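# Direct Mail and Paid Search for a Local Service Business: Spending and Response

Course project report, Saturday, September 25, 2021

## 1. Background

Clinlow is a carpet and upholstery cleaning firm in Pridemham. Until May it bought all of its advertising as printed postcards, mailed to homes in two postal zones. The owner agreed to move part of the budget to paid search for one test period and to share the booking records with our group.

The project asked whether a booking costs less to obtain through search ads than through postcards, and whether the two groups of customers spend the same amount on a first visit.

## 2. Method

The test budget was $2000, split evenly between the two channels. Postcards were designed and mailed by Jenkins, the print shop Clinlow already used. Search ads were managed through Plurnano, a campaign tool with a free student license. Each channel was given its own phone number, and calls were logged by number, date, and result.

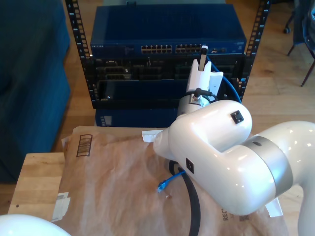 A booking was credited to the channel whose number was dialed. Calls from existing customers were removed by matching them against the Clinlow address list. Web form requests were credited to search only if the form carried the campaign tag. Untagged forms were left out of both totals.

Search ads were limited to the same two postal zones as the mailing. Bids were set by hand at the start and were not changed during the test.

## 3. Results

The search ads drew 643 clicks and 40 bookings, for a cost of $25.00 per booking. The postcards produced fewer bookings from the same spending, and most of those came in the first week after delivery. Search bookings were spread more evenly over the period.

The average first invoice was higher for postcard customers. Several of them ordered whole-house cleaning, while search customers more often asked for a single room or one sofa. The median first invoice for search customers was $80. When revenue is compared in place of bookings, the gap between the channels narrows but does not close.

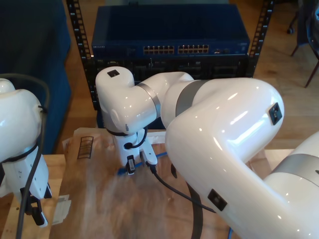

*Figure 2. White robotic arm with its gripper pointed down at the tabletop.*

## 4. Limitations

The test covered one firm and one season. A customer who kept a postcard and later searched for the firm by name would be counted under search. Design costs for the postcard were paid before the test and are not included in the mail total. Repeat visits were not tracked.

## 5. Recommendation

Clinlow should keep both channels, with the larger share going to search, and print a separate offer code on the next mailing. Call logs should be kept in the same format so that a second test can be compared with this one.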